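**Bergeron home internet, 18 months of use**

I live in Stotetwood, where the town council allowed a second internet company only last January. Before this we had one company and one price. I changed to Bergeron as soon as the old contract permitted it, and I pay 25 dollars less every month.

The speed is good. My plan promises more than I need, and in the evening it becomes slower, but video calls with my brother do not stop anymore. 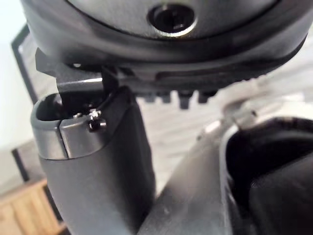 *Dark grey housing with a black metal bracket under it.*

What I like less is the bill. There is a "local access fee" which was not in the offer. I called, and Mr. Dunmore from the billing office explained politely that the town asks for it. Then I wrote to the town, and they answered that the company may choose to pay it itself. I am still waiting for somebody to show me the rule on paper.

I would also like the contract to be shorter. It has many pages about arbitration and very few about repairs.

Four stars from me, five if they remove the fee.

Baltasar Paredes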